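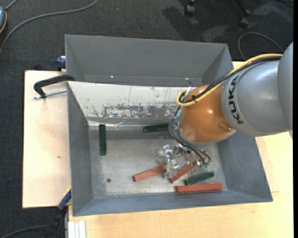

Can I train on this without the depth files?

Most of it, sure. Colour frames and joint readings are enough for the grasp labels. You only need depth for the placing scores, and those are in a separate download anyway.

Drirville blocks set, read me first

Version 9, February 2024. Replaces everything on the old share, please delete your copies.

What's in it
2,000 grasp attempts on coloured blocks in a metal bin, one arm, one gripper. Red and green blocks. Each attempt is its own folder: colour frames, joint readings, gripper opening, a result file. Result is one word — held, dropped or missed. Depth for the 409 attempts where we also scored the placing.

How it was gathered
Arm picks a spot, tries, logs, goes again. Early attempts picked spots at random, later ones used the Cluso picker, which had been trained on the early ones. So the two halves are NOT alike. The field "picker" tells you which, use it when you split. Mesfin Tufa wrote the logging, Alžběta Šťastný did the labels by hand after we stopped trusting the gripper reading. A block held by one corner reads the same as a miss.

Blocks get stirred every 40 attempts. Before that they creep into the corners and you end up with a very boring dataset.

Splits
train.txt, check.txt, test.txt. Split by stir, never by attempt. Two attempts from the same stir look nearly the same and your numbers will come out far too good. Xuân Nông found this the hard way with the first Flurby model.

Known problems
- clocks on the joint readings and the frames drift apart over a long run. Use sync.csv, don't line them up yourself
- bin has scratches and scuffs, models do learn them. Crop or shuffle the background if you want to move to another bin
- the cables hang near the gripper and cover blocks in some frames. Left in on purpose
- "dropped" means let go before the end of the lift. If it fell later its still "held". Sorry
- a few result files have a blank line at the end, the loader copes

Not for
Anything with people near the arm. Soft things. Weighing or force work, there is no force data at all.

Loading
Run load_blocks.py with the folder name. Needs nothing odd. Old Schumacher loader will open the files but reads the gripper opening upside down, so dont.

To do
Depth for the rest. Proper names for the stir folders. Branislav Pešek has a list of mislabelled attempts from the June run, will go into the next verison.

Questions to Matúš Hrubý, put the attempt number in the subject line.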